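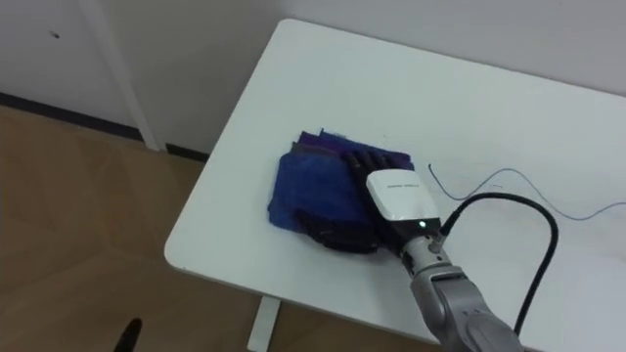

Folded cloth on a white table.

Print this page | E-mail this page

Why Does a Cloth Pick Up Dirt?
Vesura Science Pages for Young Readers

A cleaning cloth is made of threads, and each thread is made of thinner strands called fibers. A fuzzy cloth has many loose fibers on its surface. The gaps between them hold dust and small drops of water.

Folding changes how a cloth works. A folded cloth is thicker, so it spreads the push of a hand more evenly. It also has clean sides in reserve. Fold a square cloth in half twice and you get eight sides to wipe with. When one side is dirty, turn to the next.
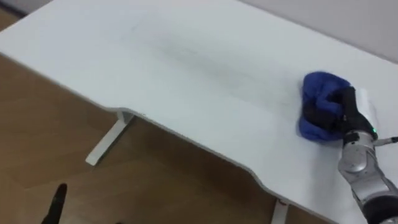

A bunched cloth touches the table only in places. The wrinkles leave gaps, and dirt under a gap stays where it is. Smudges are often thin films of oil from skin. Plain water does not mix with oil, so a little soap is used.

Try it: draw a line 10 inches long on a washable tray with washable marker. Wipe once with a flat cloth and once with a bunched one. Compare.

Related pages
How Soap Works
What Is Dust?
Why Towels Dry Slowly
Threads and Weaving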